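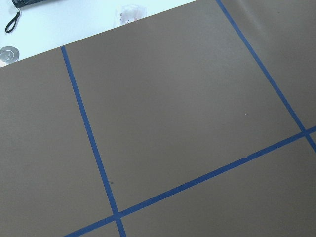

Machine Sewing for Home Furnishings
Unit 4: Tension, stitch length and test seams
Tutor: Csenge Csizmadia
Handout revised July 27, 2025

Bring your own machine if you have one. If not, you will be using one of the Ganora machines in the sewing room. Read your machine's manual before class, at least the threading pages. The order of the thread guides differs between makes and a missed guide is the usual cause of the problems covered in this unit.

1. How a lockstitch is formed

The needle thread goes down through the fabric and makes a small loop behind the eye of the needle as it starts to rise. The hook catches that loop and carries it round the bobbin. When the take-up lever lifts, the slack is pulled out and the two threads lock together.

In a balanced seam the lock sits in the middle of the fabric layers. Both sides look alike. If you can see dots of bobbin thread on top, the top tension is too tight or the bobbin tension too loose. Loops of top thread underneath mean the reverse, or that the machine was threaded with the presser foot down. Raise the foot, take the thread right out and start again before you touch any dial.

2. Making a test seam

Use two layers of the fabric you will be sewing, with the same needle and thread. Put one colour in the needle and a different one in the bobbin.

Sew a straight line along the bias. Hold the seam at both ends and pull sharply. If one thread snaps, look at which colour it is. That thread has the tighter tension. If both break together, or neither does, leave the dial alone.

Change the top tension by half a number at a time and sew a new line after each change. Write the setting next to the line in pencil. Keep the sample, you will need it for your folder.
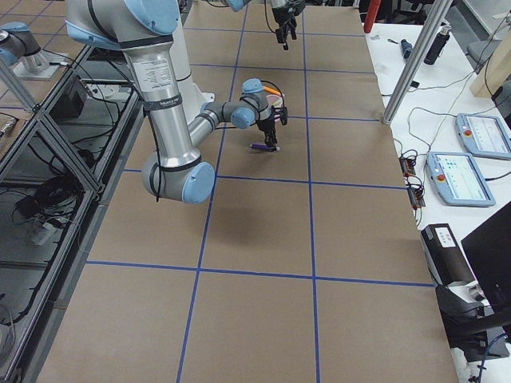 Work table with brown paper and blue tape grid.

3. Stitch length

Cotton lawn and voile: 2 mm
Curtain cotton and lining: 2.5 mm
Canvas and upholstery cloth: 3 to 3.5 mm
Gathering and tacking: the longest your machine will do

Short stitches in heavy cloth weaken it, much like perforations in paper. Long stitches in fine cloth pucker. If the seam puckers at every length, change the needle first.

The Ganora has a separate lever for reverse. Sew three or four stitches back at each end of a seam, no more, or the corner will be too thick to turn.
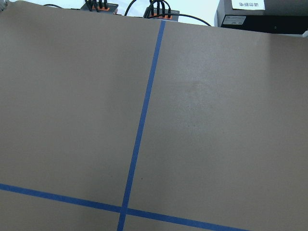

4. Coursework

Make a lined cushion cover with an envelope back. The finished cover should measure 300 mm square. Seam allowance is 15 mm on all sides, so cut the front at 330 mm by 330 mm. Work out the two back pieces yourself and show the sum on your cutting plan.

Hand in with the cover:
Your test seams, labelled with needle size, thread and tension
The cutting plan
A short note on anything you unpicked and why

Covers go to Aldana Cabral. Late work has to be agreed with Rafferty Ferreira first. Marked covers will be returned in December.

5. For next time

Wind two bobbins in a neutral thread and bring a zip foot. Unit 5 is on zips and piping.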